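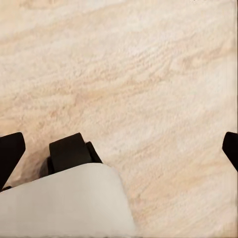
How to plan the budget for a first robot arm when you start in simulation

Posted 14/07/2020 by Hanna Sobczak

I have been asked the same question so many times this spring that it seems kinder to everybody (me included!) to write the answer down once. The question goes: we have a little money, we'd like an arm with a gripper, what do we buy first? And my answer, which always disappoints people a bit, is that you start by buying very little and spending a few weeks in a simulator with a pretend arm over a pretend tabletop.

I'll go through it in the order we did it in our own shop at Ollcombe, with our own numbers, and you can change whatever doesn't suit you.

Step 1. Write down the job in one sentence

Do this before you look at a single catalog. Ours was "pick up small parts from a flat surface and put them in a tray." It took us most of an afternoon to agree on those words, and we argued happily over "small." Put the heaviest part you will ever lift next to the sentence, and its widest side too. Those two measurements settle more of the shopping than anything a salesperson will tell you.

Step 2. Set aside money for the computer

You will want a desktop with a decent graphics card. If you already have one, lovely, try it first and see how it copes. We didn't, so we put down 1000 dollars for a used machine and a second screen. Please don't skimp on the screen. You'll be peering at gripper fingers from close up for hours at a time, and your eyes deserve better than an old laptop.

Step 3. Build the plainest setup you can

One arm, one gripper, one surface, and nothing on it to begin with. Move the arm down toward the surface, stop it short, and look at the view from a camera placed near the hand. You're checking a few ordinary things here. Can you see the fingers when you need to? How much of the view does the gripper housing take up? Is there enough surface left between the fingers to spot a part lying there? A pale surface with black fingers over it is easy on the eyes, and I'd suggest something like that for the first week, then a darker one to see what changes.

I was surprised how much of our shopping list got rewritten at this stage. We had planned on a single camera at the hand, and once we saw how much the housing got in the way we added a second one, looking in from the side. Finding that out cost us an evening. Finding it out after ordering the brackets would have cost a good deal more (and Czesław Nowicki, who makes our brackets, would have had words).

Step 4. Price the gripper separately

People tend to think of the arm and the gripper as one purchase. Treat them as two lines. We compared a Cesura gripper with one from Fortin, and put 800 dollars on that line, with spare finger pads included. Ask every supplier what the pads cost on their own and how long they take to arrive. Ask whether there's a model file you can load into your simulator, too! If they send one, you can try the shape over your own tabletop before paying for anything.

Step 5. Add the dull lines

Mounting plate, cables, an emergency stop, a sturdy table, shipping, sales tax. I keep them all on one page so they can't hide from me. When we added up computer, gripper, second camera and all the dull lines, and left the arm itself off, the sheet came to 3461 dollars. The arm gets its own page, with room for at least two quotes side by side.

Step 6. Pick a date to decide

Simulation is pleasant, and you can stay in it forever if you let yourself. We gave ourselves 31 days, starting in March, and wrote the last day on the wall. When it came, we went back to the sentence from step 1, changed one word, and sent our quote request to Porness that same afternoon.

If your quotes come back in very different formats, copy them into your own sheet line by line before comparing. Delivery and training are the two I most often find missing.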